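# Extension lead

An extension lead is a length of flexible mains cable with a plug on one end and one or more sockets on the other. I've looked after this page on the Plokcombe household wiki for ages now, and it's still the one I get the most messages about (hello again, Khurram Butt!), so I've tidied it up a bit.

## Names

Round here most of us say "extension" or "four-way", even when it has six sockets. Americans say "power strip", Australians say "power board", and my friend Valentina Arancibia grew up calling it a "zapatilla", a slipper, which I love. If it has no cable at all and sits straight on the wall, it's an adaptor or a cube, and those get a page of their own.

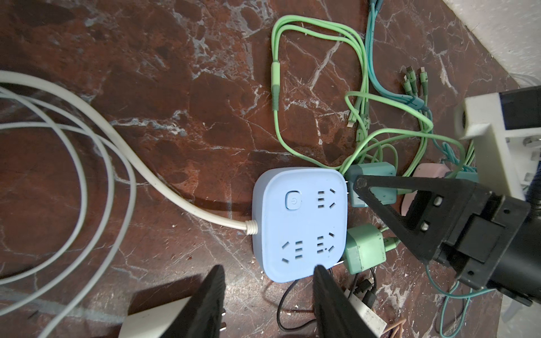 ## How much can you plug in?

In Britain the plug has a fuse in it, usually 13 amps, and that limit covers everything on the lead added together. Phone chargers and lamps use so little that you'd struggle to get anywhere near it. Heaters are a different story! A fan heater marked 2000 watts takes well over half of what's allowed, and a kettle on the same lead will push it over the top. I keep both on wall sockets and I'd ask you to do the same.

Please don't plug one lead into another either - Shireen Mathebula wrote a very good section on this, which I've moved to the talk page while we sort out the wording.

## Reels

A cable reel is an extension lead wound on a drum, mostly for gardens and sheds. Wound up, it can't lose heat, so the safe load is a lot lower than when it's fully pulled out (both figures should be printed on the drum). Dalia Strazds melted one in July running a hedge trimmer and a pressure washer together, and the smell was dreadful.

## Switches and surge protection

Some leads have one switch for the lot, some have one per socket. Surge protection is an extra, and the part that does the work wears out with time, so if yours has a little "protected" light and it's gone off, you've just got an ordinary lead now.

Last checked 19/12/2024. Diễm Huỳnh is still looking for a good source on early bakelite ones, so do write in if you have an old catalogue.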